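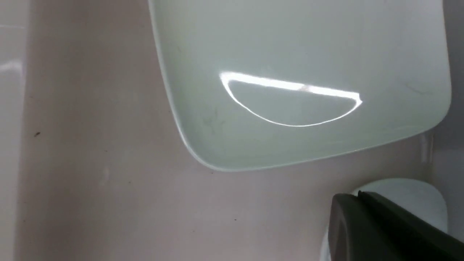
El plato que el robot no supo soltar

En el folleto de Skonex todo parece resuelto: un brazo recoge la vajilla, la coloca en la bandeja y pasa al servicio siguiente sin que nadie intervenga. En el comedor de pruebas de Gratovport, una mañana de abril, la pinza bajó 4 milímetros de más sobre un plato esmaltado y siguió apretando. El borde saltó. Una esquirla acabó entre los cubiertos y hubo que retirar el servicio completo.

El informe de Ketilsson, la empresa que integró el sistema, habla de una «lectura de profundidad anómala». Traducido: la cámara de la muñeca tomó el reflejo de la lámpara por una superficie. El esmalte brillante devuelve la luz como un espejo, algo que sabe cualquiera que haya intentado fotografiar su cena. Cuesta creer que en 512 ensayos previos no apareciera el problema – hasta que uno lee que casi todos se hicieron con vajilla mate.

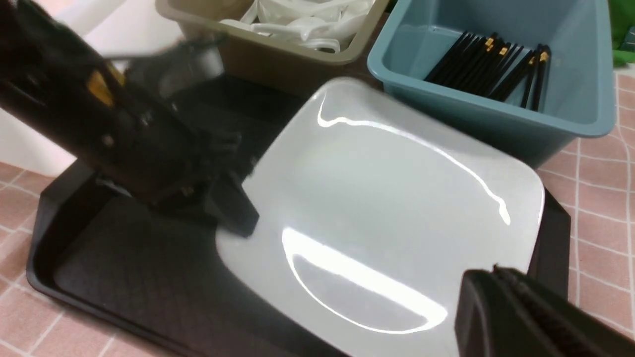

La pinza sobre un plato cuadrado, colocado en una bandeja negra. Detrás, los palillos y los cubiertos blancos.

La parada de emergencia tampoco queda bien parada. El límite de fuerza estaba fijado en 20 newtons, un valor que Astov, responsable de la revisión, considera prudente para proteger una mano. Para el canto de un plato, según se vio, era otra cosa. El brazo no se detuvo porque, a su juicio, no había nada anormal.

Ketilsson ha cambiado la iluminación y promete un filtro nuevo en 4 semanas. Puede que funcione. De momento, los platos rotos no figuran en su estadística de incidencias, que solo recoge contactos con personas, y Skonex mantiene el mismo folleto. Gratovport, entretanto, ha vuelto a poner la mesa a mano en el turno de mediodía.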